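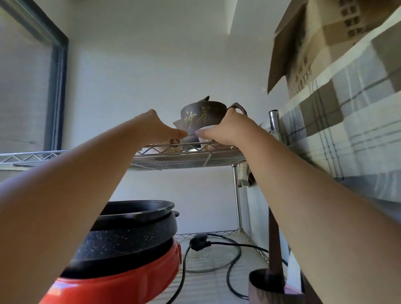
3 min read

So you've got a small arm on your bench and you want it to put things on a shelf without smashing them. Great! Before you touch any code, do the job yourself with a camera on your head. I skipped that step on my first build and lost most of a month to a gripper that came in from the wrong side every single time.

I'm teaching mine to move kitchen stuff, and the teapot-type pot with the gold characters is my favorite practice object, because it needs both hands. One palm goes flat on the side with the fingers spread, the other wraps under the rim. I never would have written that down if you'd asked me how I lift a pot. I'd have said "by the handle."

What you need: a headband, a light camera, a card with plenty of room, and a shelf at the height your arm will really work at. Mine is a wire rack. Wire is annoying (shiny, full of holes, and depth sensors hate it) but it's what I have at home, so it's what the arm gets.

Step 1. Tilt the camera down. Put it on, reach for the top shelf, and check that both hands stay in view the whole way up. If your forearms fill the picture and your fingers don't, tilt it some more.

Step 2. Roll up your sleeves. Hand tracking gets a lot happier with bare wrists. Kamil Machala from our shared workshop told me this and I ignored him for 50 clips – don't be me.

Step 3. Leave the clutter alone. Cups behind the pot, a cooker on the shelf below, a loose cord, whatever. I tidied up for my first batch and the model fell apart the moment a teacup showed up.

Step 4. Do one move per clip. Reach, grip, lift, set down, hands away. Then stop recording. I aim for 100 clips per object, and I change where the pot starts each time, even if it's only by a finger's width.

Step 5. Watch them back at half speed and toss the bad ones. I had roughly 700 clips by the end of November, all objects together, and plenty went in the trash for blur or a thumb hidden behind the rim.

Step 6. Label the grip before anything else. I use 2 tags, "side" and "under," one for each hand. You can get fancier later.

After that you can start on the arm itself. I run the Zernix controller with rubber pads glued to the fingertips, and I keep a folded blanket under the shelf for the first few days of tests. Start with a plastic pitcher, please. The nice pot can wait until you've had a full evening with no drops.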